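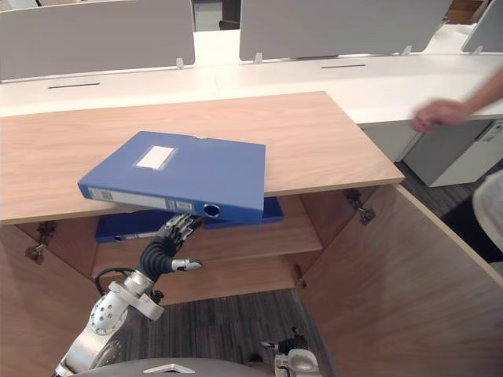
Event hire businesses lend out the same chairs, tables and glassware many times over, and the record of what went out and what came back is the part of the job customers rarely see. Our project looked at the returns process at Nukach Event Hire in Flarnwood. Small hire firms often keep the paperwork for each job in a file box. A blue plastic one like the box lying on top of the open cabinet, with a white barcode sticker and a small label on its spine, can be matched to a booking by scanning it, but only if the label and the booking system use the same number. At Nukach they did not, and most of our work came from that.

Background

Nukach hires out furniture, linen, crockery and small marquees for weddings, school fetes and club dinners. It has 949 booking records in its system, going back to when the current software was set up. Each booking gets a job number. The paper docket that travels with the truck has a separate docket number, printed by the stationery supplier, and the two are joined by hand when the order is packed.

When the truck comes back, the driver ticks off the returned items on the docket and leaves it in a tray in the office. Someone then types the shortages and breakages into the system. The customer's bond is released after this has been done. In January, which is the busy season, the tray fills up and bonds are released late.

Aim

We wanted to find out where the delay happens and whether a cheaper fix than new software was possible. The owner had already been quoted for a package called Clurska and thought it was too much for a business of this size.

Method

We followed 20 bookings from packing to bond release. For each one we wrote down the time the truck was unloaded, the time the docket reached the tray, the time it was entered and the time the bond was released. We also interviewed the warehouse supervisor and the person who does the accounts. Gaëtan Masson did the timing in the warehouse and Ebbe Hellström did the office side and the interviews.

Bookings for the Bošković Reception Centre were left out. The centre is a regular customer with a monthly account and pays no bond.

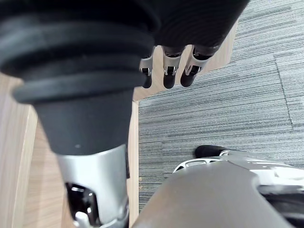 The timing sheets had to be changed after the first morning. Our first version had one column for "returned", but the warehouse uses that word for when the truck arrives and the office uses it for when the docket is entered. We split it into separate columns and started again with the afternoon loads.

Results

Unloading and checking were quick. Even the large linen orders were checked on the day they came back. The wait was nearly all in the tray. Dockets with nothing missing sat there as long as dockets with problems, as they were entered in whatever order they came off the pile.

In 5 of the bookings the docket number had been written against the wrong job number or left off. These took the longest to close. The office had to ring the driver or look through the packing sheets to work out which customer the docket belonged to. In 2 of them the customer had phoned about the bond before the docket was found.

Breakages were a smaller problem than we expected. Glassware is counted in crates, and the supervisor only opens a crate if it rattles or has a gap. She told us this misses chipped glasses, which then turn up at the next packing and get written off with no charge to anyone.

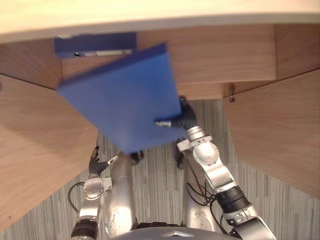 Figure 3. Blue folder held in a black gripper above the striped carpet.

Discussion

We suggested that the job number be printed on a sticker when the order is packed and placed on the docket and on the job's file. Nukach already owns a label printer for its shelf labels, so the cost is the rolls. We also suggested two trays, one for clean returns and one for returns with shortages. Clean returns can be closed in a batch at 4 pm.

The accounts person liked the second idea more than the first. Her concern with the stickers was that they peel off when dockets get damp in the truck, and she may be right. We tested them on dry paper only.

Our sample was small and came from one part of the season. Drivers also knew they were being timed, and the supervisor thought they filled in the dockets more carefully than usual while Gaëtan was there. The error rate in a normal week could be higher than what we recorded.

Further work

The owner has agreed to try the trays first. If the project is continued by another group, we recommend they time the same steps again after the change, using our revised sheet (Appendix B), and include some of the marquee jobs - these are packed by a different crew and have their own checklist.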